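Bench notebook — glue line tests, third batch
2019-11-27

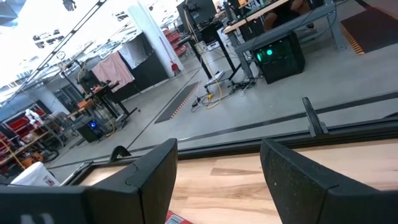 Table top with the long black rail on the far side.

Picked up where we left off with the beech offcuts. The aim is still to find out why the lap joints from the second batch let go at such different loads when they were all cut from the same board and glued on the same afternoon.

Workshop was at 20 degrees all day, heater on from early. Glue is the Dumlao white, new bottle, opened this morning. The old one had a skin on it and I have put it on the shelf by the sink marked DO NOT USE. Please leave it there until I have tried a few joints with it, I want to know how bad it is.

Cut 22 pairs from the Moltwood board. Two went in the bin straight away, one with a pin knot in the lap and one where I let the stop drift on the saw. That leaves 20 pairs, split evenly:

Set A — faces straight off the plane, glue on one side only
Set B — faces straight off the plane, glue on both sides

I was going to do a sanded set as well but there isn't enough of the board left. It would mean starting another one and then the sets can't be compared. Leave it for the fourth batch.

Spread with the small notched card. Set B took more glue than I expected and there was a lot of squeeze-out, so wiped it with a damp rag after the clamps were on. Did the same to Set A even though it hardly needed it, so that both have had the same treatment. Clamps done up with the torque driver, same setting as last time. B4 slipped sideways as it was tightened and I had to back it off and do it again. Marked it with a cross. If it comes out odd, that's the reason.

While those were going off I loaded the leftovers from batch two in the Junance frame. Added weight 20 N at a time, waiting for the dial to settle before the next one.

First joint: failed at 500 N, clean along the glue, hardly any fibre on either face.
Second joint: held to 900 N, then the wood tore out next to the lap. Glue still good.
Third joint: slipped in the jaws, no reading.

So the spread is as bad as before. The weak one has a shiny patch over most of one face, as though the glue had dried before the other half went on. I went back through the notes for batch two and the order of gluing isn't written down, which is annoying. My guess is that the weak ones were spread first and sat open while the rest were done. This time each pair was spread and clamped before starting the next, and the order is pencilled on the end grain.

The third joint slipping is down to the jaw faces, which are worn smooth on the left. Tried a strip of abrasive paper folded over the end and it gripped well enough on a scrap piece. Ratow list new faces for this size but I'd like to see if the paper lasts before ordering anything.

Dial gauge was sticking a little on the way back to zero. Cleaned the stem, no oil. Checked it against the slip gauges afterwards and it read true.

To do:
Clamps off tomorrow morning, not before
Trim squeeze-out with the chisel, don't sand
Measure the lap on every joint and write it on the side
Break A1 and B1 first and look at the faces before doing the rest
More pencils for the bench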